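Picking fingers for a two-arm cup-stacking cell
Print this page | E-mail this page

Posted by Kadir Saraç

Hello all! I've been building a small two-arm cell in the back room at Flirkley and I'm at the point where I have to choose fingers. The job is moving cups and mugs from the table to a wire dish rack. I have two candidates for the fingertips: a hard flat pad from Gkikas, and a softer ribbed one that Enness sells as a drop-in. I've also been swapping the wrist camera between the stock one and a wider lens from Brutano, which I love so far, although it bends straight lines near the corners.

My tests up to now: 30 tries per cup with each pad, same start positions, same speed. The hard pad is better on mugs with handles. The ribbed pad is better on thin plastic. Neither is clearly ahead when one arm has to pass a cup to the other, and that's the part I care about most.

So – which would you pick, and do I really need both wrist cameras if I already have a fixed one looking at the table? Would a different pad on each arm be a terrible idea?

Posted by Fadime Kozan

Oh, I like this one! We run nearly the same layout, two arms and a rack at the far side, and I spent most of February arguing with it. Some views from our table, two from the wrist and two from the fixed camera:
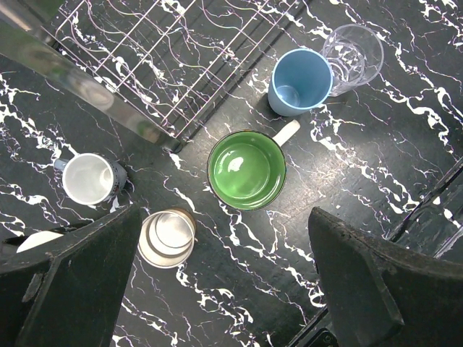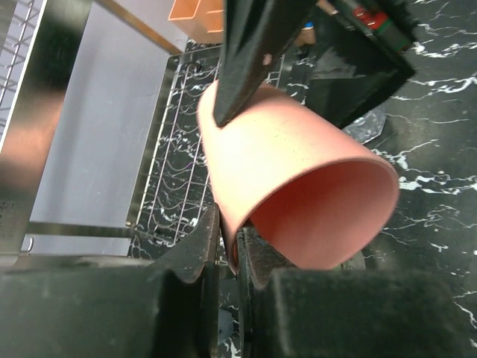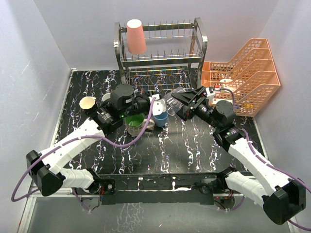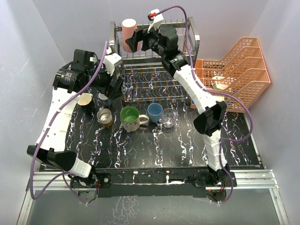 My answer on the pads is to mix them, and no, it isn't terrible at all. Put the hard pad on whichever arm does the picking and the ribbed one on the arm that receives. A handoff goes badly when both sides are stiff, because any small error in position turns into a shove. Look at the second view, where the pink cup is on its side with its wall between one pair of fingers and the tip of the other gripper resting on it from above. With two hard pads I used to lose the cup right about there. With one soft side you get a bit of give and the whole thing calms down (I may have cheered the first time).

On cameras, please keep both wrist ones! The fixed view is great for planning, and you can see the arms, the rack and the cups all at once. But take the clear cup. From the side our software often mixed it up with the tabletop pattern, and white streaks on black are about the worst background you could choose for it. Looking straight down from the wrist, the rings at the rim and base give you something to lock onto. The price is that the fingers eat the bottom corners of the wrist view, so a wider lens makes sense if you can live with the bending. Calibrate it again after every finger change. I skipped that once and wasted an afternoon.

Two settings that helped me: close slowly for the last 7 millimeters, and open wider than you think you need to over the rack. The wires catch fingertips.

Posted by gantry747

just use suction

Posted by Kadir Saraç

Thank you Fadime, that is so useful! Suction is out for me, as half my mugs have a rough glaze and the cup leaks air – I did try it.

I put the ribbed pad on the receiving arm this morning and did a short run. Handoffs are already smoother, and the plastic tumbler went across without getting squeezed flat. The big mug still turns a little in the fingers when the handle is on the wrong side. Did you ever fix that in software, or do you just set the mugs out with the handles facing the same way?

Posted by Fadime Kozan

Bit of both. I pick the grasp from the wrist view now, so the fingers close across the mug away from the handle. If the handle points straight at the gripper I have the arm go around and come in from the other side. It costs a few seconds per mug, but they stay put. Happy to send you the settings file, it's short and the comments are mostly readable.

Print this page | E-mail this page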